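Print this page
E-mail this article

3.2 Office equipment and the length of its use

The second part of the survey dealt with how long desktop computers stay in service in small organisations. We visited 34 workplaces in Gindardale and Toditz between October and December. Most were shops, surgeries, parish offices and small accounting firms. Interviews were carried out by Orbán and Baert, who used the same list of questions in both towns.

Owners tended to give the age of a computer from memory. Where an invoice could be found, the true age was usually higher than the one stated. One firm in Toditz, MacKinnon, kept a full register of purchases going back 14 years, and this was used to check the answers given by its own staff. The gap was widest for machines that had been moved from one desk to another, as people counted from the day the computer reached them.

Labels on parts were a second source. A power supply normally carries a printed label with its ratings and approval marks, and sometimes an efficiency logo such as 80 PLUS (Figure 4). These markings helped us to group machines when no paperwork had survived, although a part may have been replaced during repair and so cannot date the whole computer.
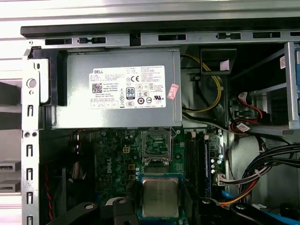 Figure 4. Specification label on a Dell power supply in an open desktop chassis.

The reasons given for replacing a computer fell into a small number of groups. Software that would no longer run was named most often, followed by slowness. Outright failure was less common than we had expected from earlier work (Sepúlveda and Valtonen). In Gindardale several owners said they had replaced a working machine at the advice of their accountant.

Old computers were seldom thrown away at once. About 10 of the workplaces had at least one in a cupboard or back room, kept for spare parts or for the files on it. Owners who stored machines in this way were also the ones most likely to have had a repair done locally. Storage is treated separately in section 3.3, together with the collection records supplied by D'Amico.

Print this page
E-mail this article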